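Search news, reviews, guides

Drolon delayed to next year as Flevus drops old console versions

By Staff Writer
14 Dec 2020

101 shares | 14 comments

Flevus has pushed back the release of its puzzle adventure game Drolon and cancelled the versions planned for the previous generation of consoles.

The game had been due before the end of the year. In a post on its website, the studio said it now expects to release Drolon in the first half of 2021, and that a firm date would be given once the game has passed certification. The PC version and the versions for the new consoles will come out together.

Players who pre-ordered a cancelled version will be refunded in full through the store where they bought it. Flevus said it had 1,723 such orders on its books at the end of November, and that most of the people affected should have their money back before the new year. Boxed copies ordered from retailers will be handled by the retailers themselves.

The studio said the older hardware could not hold a steady frame rate in the second half of the game, where the puzzle rooms are larger and more of them are loaded at the same time. It tried smaller textures and longer loading breaks between rooms. Neither brought the game up to a standard it was prepared to sell, and the work was taking programmers away from the other versions.

Drolon was announced two years ago as a follow-up to Loureiro, the studio's first release. Players move through a flooded palace one room at a time, turning floors and walls to open a way forward. Loureiro had 200 rooms. The new game was announced with 300, and Flevus said that number has not changed.

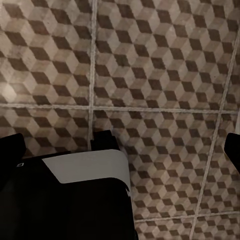 Commenting under the studio's post, Ollia wrote that the delay was fine but the timing of the news was not, as the store pages were still taking orders for the cancelled versions two days earlier. Other replies asked whether a pre-order could be moved to another version instead of being refunded. Flevus answered that it had no way of doing this through the console stores, but that anyone who had ordered from its own site could ask for a switch by email.

The pre-order bonus, a set of alternative colours for the main character's coat, will be offered again to anyone who places a new order before release. The digital art book will be sold separately.

A demo covering the opening chapter stays available on PC. Save files from the demo will carry over to the finished game, though the studio said players who started before the November update will have to replay the last two rooms, which have been rebuilt. The demo will not be brought to consoles.

Flevus also confirmed that Drolon will now include a colour-blind mode at launch. It had been planned as a later update. Remappable controls and larger subtitles are in as well, and the hint system can be switched off from the main menu.

The level editor has been moved the other way. It was listed as a launch feature when pre-orders opened, but will now arrive as a free download some months after release, on PC first. No date has been set for the console version of the editor.

The price of the game has not changed. The studio said its next update on Drolon would be posted in the new year.

14 comments
Sort by newest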